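Workshop notebook – wool finishing, December

Continuing the shrinkage series on the Skotia yarn. Swatches 3 through 6 were knit last month on the same bed of the machine, same tension setting, same operator (me). Swatch 3 is the control and stays unwashed. The rest get the full wet finish.

Morning. Made up the bath for swatch 4. Dromo wool wash at the dose on the bottle, lukewarm tap water, no agitation. Soaked until the swatch sank on its own. The yarn comes on the cone with a spinning oil that smells faintly of candle wax, and the water clouded as expected. Second bath was much clearer. Third bath skipped. I would like to know later whether the leftover oil matters, so swatch 5 will get the third bath and can be compared.

Pressed out in a towel, not wrung. Laid on the rack in the back room with the window shut. The back room is the only place where the air doesn't move much, and moving air has given us uneven edges before (see the notes on the Myklebust cone, where one side dried ahead of the other and the selvage curled).

Load for swatch 4 during blocking: none. Swatch 5 will be pinned to the knit dimensions. Swatch 6 will be pinned and then hung with a weight on the lower edge. Eskil Björklund wants 800 grams, which I think is too much for a swatch that size. We settled on 500 for the first run. If there is no visible distortion of the stitches after a night on the hook, we can go up.

Measurement method, written out again as the last entry was ambiguous: steel rule, read to the millimeter, taken between the marker threads and never from the cast-on edge. Three readings per direction, middle value kept. The swatch has to lie on the cork board for an hour before reading. Readings taken straight off the rack are not to go in the table, even in pencil.

Eskil asked why we are not using the tumble dryer on low. Answer for the record: the Drulatia order is for hand-wash pieces only, and the care label will say so. Felting tests are a separate job and will get their own pages.

Afternoon. Swatch 4 still damp at the center by touch. Left it. Wrote up the gauge sheet in the meantime and found an error in the old one: rows and stitches were swapped in the header for the gray yarn. Corrected in ink, initialed. Anyone who copied the gray numbers before this month should copy them again.

Storage. The old sheet says finished pieces can go on hangers. Struck that line. A plain stitch in this yarn drops in length when hung by the shoulders, and the drop doesn't fully come back after steaming.

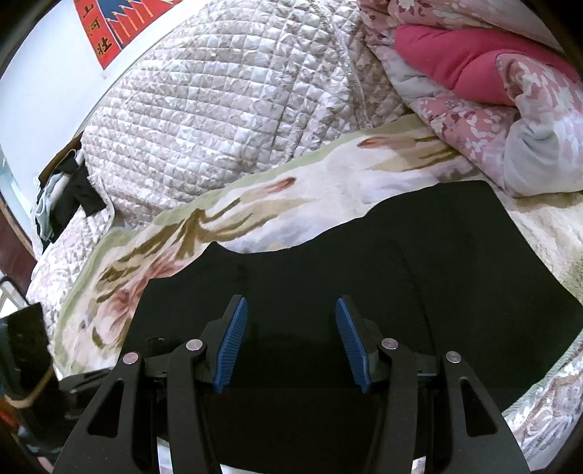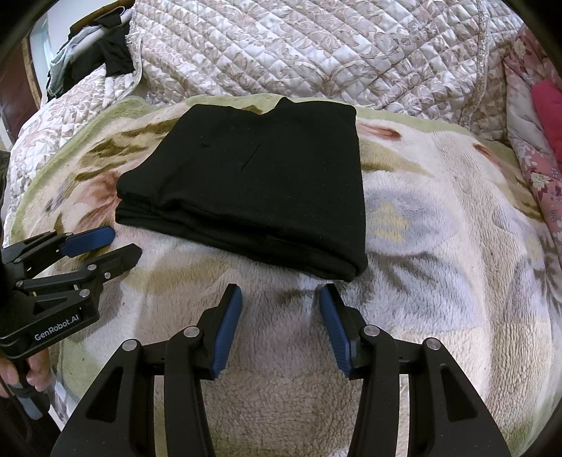 The fold line is the next thing to settle for the storage sheet. A sharp crease in a knit is mostly the result of pressure over time, so stack height matters more than the fold pattern. A dark piece such as the folded black one on the fleecy blanket needs a check for lint as well, and should be put away on something smooth. Proposed wording: fold with wide turns, keep the neckline uppermost, no more than six pieces to a shelf, refold on a different line each season. Eskil would drop the last clause because customers will not do it. I left it in for our own stock.

Steaming a storage crease: hold the head clear of the fabric, let the steam go through, leave flat until cool. Do not press. Pressing flattens the halo, and on black it leaves a shine that washing takes out only in part.

To do:
Third bath for swatch 5.
Find the blunt pins. The sharp ones split the plies.
Read swatch 4 after its hour on the cork board.
Ask Skotia for the oil content on the cone. The data sheet leaves that field blank.
New blade for the rotary cutter.

Evening. Swatch 4 dry at the edges, cool in the middle. No reading today.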